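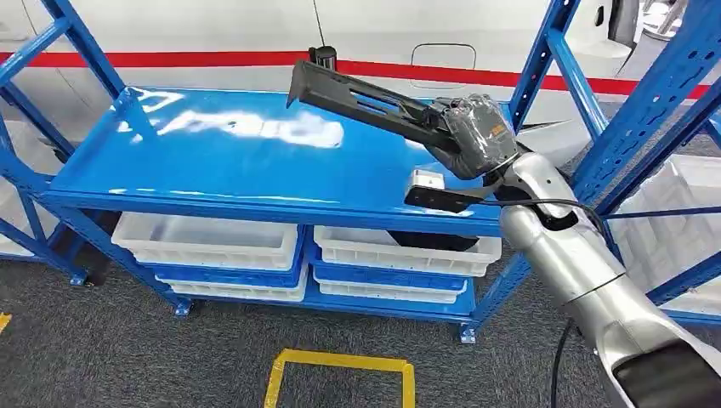 Figure 3. Steel shelving unit with white plastic bins.

Section 3: Setting Up Your Seed Library

Now for the fun part! Your Mellton label kit is out of the box, the Witodo app is on your phone, and you probably have a heap of seed packets waiting on the kitchen table. Set aside an afternoon, put some music on, and work through the steps in order. If you haven't paired the label printer yet, go back to Section 2 first.

What you need
The Mellton label printer and one roll of labels (400 per roll)
Paper envelopes or small jars with tight lids
Drying packs, one for each bin
Bins or boxes, and a shelf away from direct sun

3.1 Sort the seeds

1. Tip everything out and make one pile for each plant family. Beans with beans, squash with squash, and so on. Don't worry about varieties yet.
2. Pull out any packet that is torn, damp, or unmarked. Mystery seeds get their own envelope (they are great for a wild corner of the yard).
3. Inside each pile, put the oldest packets in front so you reach for them first.

Note: Seeds you saved yourself must be fully dry before they go into a jar. A dry bean won't dent when you press it with a fingernail. If it dents, spread the batch on a screen and check again in a few days.

3.2 Print the labels

1. Open Witodo and tap New Shelf. Give the shelf a short name you will remember.
2. Tap Add Packet and type in the plant, the variety, and the year.
3. Tap Print. The label comes out with a shelf code at the top and a planting window at the bottom.
4. Press the label onto a clean, flat side of the envelope or jar and rub it down with your thumb.

The built-in plant list covers 563 varieties, and it's a joy to scroll through. If yours isn't there, choose Custom and fill in the planting window yourself.

Caution: Do not pull a label out while the printer light is blinking. This can jam the roller. If it does jam, switch the printer off, open the lid, and ease the roll backward.

3.3 Fill the bins

1. Drop one drying pack into the bottom of each bin.
2. Stand the envelopes upright, labels facing you, with enough slack to flip through them like old records.
3. Put large seeds and heavy jars in the lowest bins.
4. Scan the last label in each bin and tap Close Bin. Witodo saves the contents to your list.

Caution: Keep drying packs away from children and pets.

3.4 Test a few before you plant

Older seed can still surprise you! Fold a few seeds into a damp paper towel, slip it into an open bag, and leave it somewhere warm. Check it every 2 days and enter the number of sprouts under Test. Witodo will suggest how thickly to sow.

Note: We like to run these tests in December, when there's still time to swap seeds or order fresh ones.

Guide text by Mihret Assefa. Revised October 2023.

Next: Section 4, Sharing and Swapping Seeds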